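Chapter 7
How a Drug Finds Its Dose

Ask a roomful of first-year students what makes a medicine safe and most will say the ingredients. Ask a pharmacologist and you will get a number, followed by a pause, followed by a second number. The space between the two is what this chapter covers.

The lower number is the smallest amount that does any good. The higher one is the amount at which the trouble starts. For some drugs the two sit so far apart that a careless patient can wander between them for years and come to no harm. For others they are near neighbors, and the prescriber spends a good deal of time apologizing for blood tests.

Consider the town of Clundport, where in the clinic's early days Dr. Hanan Issa treated two brothers for the same irregular heartbeat. They were alike in height, weight, and opinions. She gave them the same tablet at the same strength. One brother felt better within the week. The other felt seasick, saw yellow rings around the streetlights, and told everyone at the bakery that he had been poisoned. He was partly right. His kidneys cleared the drug slowly, so each morning's tablet landed on top of what was left of yesterday's. Dr. Issa cut his dose, and the streetlights went back to normal. His opinions did not. 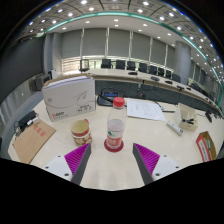
Figure 7.1. A clear plastic bottle with a red screw cap, on a conference table.

Nothing in that story requires a bad drug or a bad doctor. It requires only that bodies differ, which they do, at great inconvenience to anyone trying to print a label. Age matters. So do the liver, the kidneys, the other pills in the cabinet, and a handful of genes that decide how fast certain enzymes work. Grapefruit matters too, for some drugs, and students always remember the grapefruit.

We will need a few tools. Section 7.1 introduces half-life, the time it takes for the amount of drug in the blood to fall by half. Section 7.2 takes up clearance, which sounds like a sale and is closer to plumbing. In Section 7.3 we follow one tablet through the body, from the stomach to the liver — where a surprising share of it may be lost before it has done any work at all — and on to the bloodstream.

The math is mild. If you can divide by two and read a graph, you can follow every example, and the problems at the end of the chapter come with worked solutions for the first 5. Keep the two brothers in mind as you go. They return in Problem 7.2, older, and taking more pills.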